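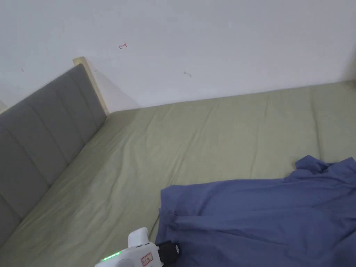

凯丹斯爵士乐队第一次到斯凯尔维尔演出的时候，台下坐着的人大半是来喝酒的。Yoga Kusuma一直记得那个晚上，记得酒庄老板娘把最甜的那款起泡酒留到散场才开，说是要让吹小号的先喝。

这一回是他一个人来的。乐队早就散了，鼓手搬去了萨杜索普，弹贝斯的那位听说在教小孩子游泳，逢年过节还给他寄一罐自家腌的橄榄。酒庄的信是一月里到的，信封上贴了三张邮票，信里说夏天的露天音乐会还缺一个压轴的，演出费不多，酒管够，客房也给他留着。他把信读了两遍，放进琴盒里，又拿出来读了一遍。 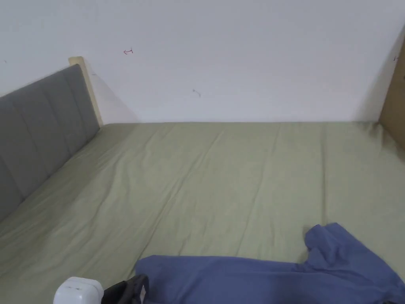
图／斯凯尔维尔酒庄客房部

到的那天下午热得很，葡萄架下摆着90把椅子，有几把腿不太稳，得垫上折起来的节目单。老板娘的头发全白了，嗓门还是那么大，隔着院子就喊：“你那首《Ra》还吹不吹？”

他说吹的，只是最后那8小节如今气不够用了，得歇一口再上去。

“那就歇嘛，”老板娘说，“我们这儿谁赶时间呀。”
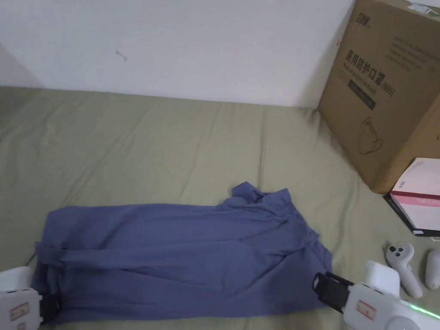 客房里的浅绿床单和一件蓝紫色衣物

天黑下来，来了102个人，椅子自然不够，晚到的便坐在酒桶上、石阶上，还有人干脆把外套铺在草地里。他吹到《Ra》的末尾，果然停了一停。院子里静静的，听得见远处有人在收杯子，叮的一声，又叮的一声。然后不知是谁，在后排轻轻地哼起了接下去的那一句，音有点低，拍子倒是很准。

他听出来了，那是鼓手的声音，从前在车上哼了那么多年，怎么会听不出来呢。他没有回头去找，把小号重新举到嘴边，顺着那个偏低的音，慢慢地跟了上去。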